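In praise of the wrist camera

Most arguments about grippers are really arguments about fingers. Wide or narrow, soft or stiff, two or three. I have had plenty of those arguments and enjoyed nearly all of them, but after a few months of swapping hardware on and off the same pair of arms I have come round to a different view. The part that deserves the fuss is the little camera on the wrist, and we should be choosing our fingers to suit it.

I was slow to get there. When Natsumi Katayama and I began comparing grippers in February, we had one good camera on a tall stand, looking down at the whole table, and I was very fond of it. You could see everything! Both arms, every object, the lot. The wrist cameras came bundled with the arms, cheap and small, and I treated them as a sort of bonus.

Then we moved on to thin things. Blocks and mugs are kind to a robot, and a gripper can be a good bit out and still come away with the mug. A drinking straw in a paper wrapper is much less forgiving. It lies almost flat, it rolls, it looks exactly like the one beside it, and by the time the fingers are close enough to matter, the overhead camera is mostly looking at the back of the hand.

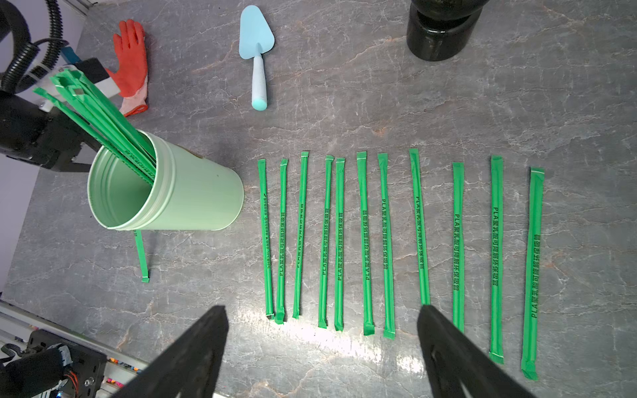

We ran the straw task with two sets of fingers, the broad black plates from Potau and a slimmer pair from Pavitz, 90 attempts each. I had my money on the slim ones. Surely a narrow finger gets between two narrow objects more easily? It does, when it arrives in the right place. What surprised me was how much the result moved when we left the fingers alone and changed only which camera the controller was using. With the wrist view switched on, the broad fingers picked up 18 more straws than they had without it. Going from broad to slim gained us 11. I went back over the logs twice because I liked that so much.

Now, the obvious complaint, and Anika Haverford made it to me at some length over lunch, is that a wrist camera spends its whole life staring at its own fingers. She's right. A wide finger hides whatever is behind it, and often that is the very end of the thing you want to pick up. But you always know where the blockage is. It sits in the same corner of the view every time, give or take how far the jaws are open, and a controller can get used to that, much as you and I get used to our noses. An overhead camera loses sight of a different bit of table every time the arm swings across.

I'd go further and say that finger makers should publish a picture taken from the wrist with their product fitted, jaws open and jaws closed. Every data sheet I own gives me grip force and stroke. The Hutchins one runs to four pages, and I still had to bolt the thing on to find out how much table I could see past it.

There is a money side too. Our overhead camera and stand cost 800 pounds. I don't regret it, and for sorting out which object is where before anything moves I would buy it again. For the last few centimetres, though, the cheap one wins, and it's the last few centimetres that I lie awake over.

Natsumi wants to try the Celtholm fingers next, which have a window cut through each plate. I can't wait.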